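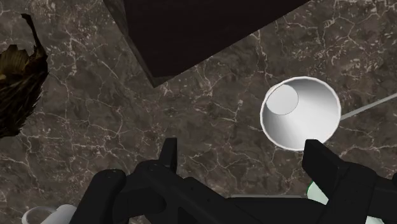 Wivside Counter Set, simulated part

Maintained by Frida Hallgrímsson and Nam-gil Yeom, Durow group. Questions about the renderer go to Nam-gil, everything else to Frida.

What is inside

The set has 271 episodes of a two-finger gripper working over a kitchen counter. All of them are rendered, and no real camera was used in this part. Each episode is one folder with the wrist view, the joint positions, the gripper opening and one line of text with the instruction. The wrist view looks down at the counter, so a cup is mostly seen as an open rim with the bottom inside it. Please keep this in mind if your model was trained on side views.

How the episodes were made

An operator drives the arm in the simulator with a hand controller. Most of the driving was done by Lutz Hamann and Hrefna Sveinbjörnsson in July. Before each episode the script picks a counter material, places the objects and moves the light a little. We wanted busy surfaces on purpose. Dark marble with white veins is the hardest one, and our first grasp detector took the veins for object edges.

Objects may stand partly outside of the view, also at the start. We did not remove these episodes. If you need the target fully visible in the first image, filter on the field target_visible.

Splits

Training and validation are divided by counter material. 40 episodes are kept for validation, the other 231 are for training. Please do not mix them again, the numbers in our report will not be comparable.

Known problems

- In 5 episodes the gripper opening is recorded one step too late. They are listed in late_grip.txt.
- Thin parts such as rods can flicker when the arm moves fast.
- The colour of the gripper is always black. A model trained only on this set may not recognize a lighter one.
- Failed grasps are kept and have success = 0. Noel Malabanan checked these labels by hand.

Version 2 changes

Depth images added. Folder names are now lower case - old loading scripts need a small change.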